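# In praise of the small bathroom

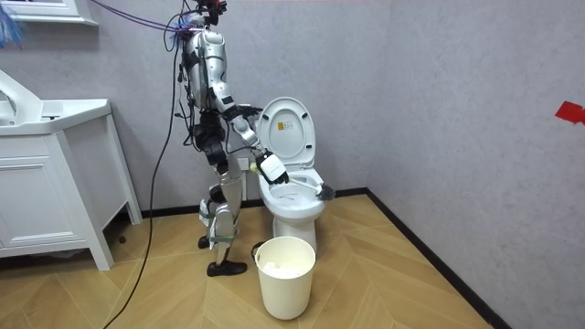
*A toilet brush at work under a raised lid.*

I have lived in five homes and the one I loved best had the smallest bathroom. It was in Clambridge, up two flights of stairs, and you could wash your hands while sitting on the edge of the bath. My sister called it the cupboard. I called it the best room in the flat, and I still think so!

People with money to spend on a house nearly always want the bathroom bigger. My friend Kanini Rashidi and her husband knocked through into a spare bedroom last April and now have a bathroom with an armchair in it. An armchair! I've been in it twice and both times I felt as if I'd walked into the waiting room of a kind dentist. It's lovely, and it's freezing, and Kanini tells me she walks back and forth across it every morning because the towels live at one end and the shower at the other.

A small bathroom warms up in the time it takes to run the tap. The towel is where your hand goes. You can clean the whole thing – floor, basin, loo, the lot – before the kettle has boiled and cooled enough to drink from, and I mean properly clean, with the brush right up under the rim and a cloth round the back where the pipes are. I used to do mine every Saturday with the radio on the landing, and I looked forward to it. In a big bathroom you do the middle and tell yourself you'll get to the corners.

Then there's the matter of stuff. I once counted everything Brodie Costigan kept in his bathroom (he was moving out and I was holding the box) and got to 46 bottles, of which he used 3. A big room lets you keep all that. In Clambridge I had one shelf, as long as my forearm, and if a new shampoo came in then an old one had to be finished first. I've never been so tidy before or since.

I do know the case against. My mother needs a rail and room to turn with her stick, and no amount of cheering from me will make a cupboard right for her. Anyone bathing two toddlers at once has my sympathy too. And damp is a real nuisance: you need a window that opens or a fan that works, and plenty of landlords provide neither. If I had 1,000 pounds to spend on any little bathroom I'd put the first part of it into the fan and the rest into good hooks. Hooks on the back of the door, hooks beside the bath, a hook for the hook you haven't thought of yet.

But where a small room will do, let it be small. Ama Amoah, who has fitted bathrooms for most of her working life, told me the happiest customers she's had were a couple in a terraced house who asked her to change nothing except the colour and the light. They went for a deep green, ceiling and all. She thought it would feel like the inside of a bottle. She has since painted her own the same shade.

I'm in a bigger place now and the bathroom is fine – it has a long window and a view of next door's pear tree. I'm painting it green in the spring, and I've already bought the hooks.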